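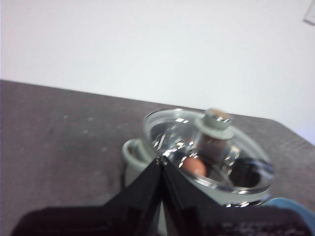 Orska is looking for people to teach robot arms how to behave in a kitchen, and we'd love to hear from you if you live within reach of our workshop in Drurkinport. You guide the arm by hand through an everyday job, the arm records what you did, and our learning system studies the recording afterward. Some jobs are as small as getting the gripper to a pot with a glass lid and an egg inside. Glass is hard for the system to read with all those reflections, so we want plenty of examples from plenty of different hands — quick ones, careful ones, left-handed ones.

We have room for 38 people in August. Each person comes in for 2 sessions, with a break whenever you want one. A session is made up of 20 short recordings. If one goes wrong, tell us and keep going; we save the fumbles too, and the team at Jamodlow who train the system are always asking for more of them!

You don't need any experience with robots or computers. You should be 18 or over, comfortable standing for 30 minutes at a stretch, and able to grip a handle with one hand. Cooks, bakers and people who do a lot of dishes are very welcome. We'll show you the controls on your first visit, and you'll get time to play with the arm before we record anything.

Sessions are paid, and we cover bus fare. Mornings start at 9:30, afternoons at 1:15.

To sign up, stop by the front desk in the Vermeulen building or leave your name and a phone number on the sign-up page — and let us know which hand you write with.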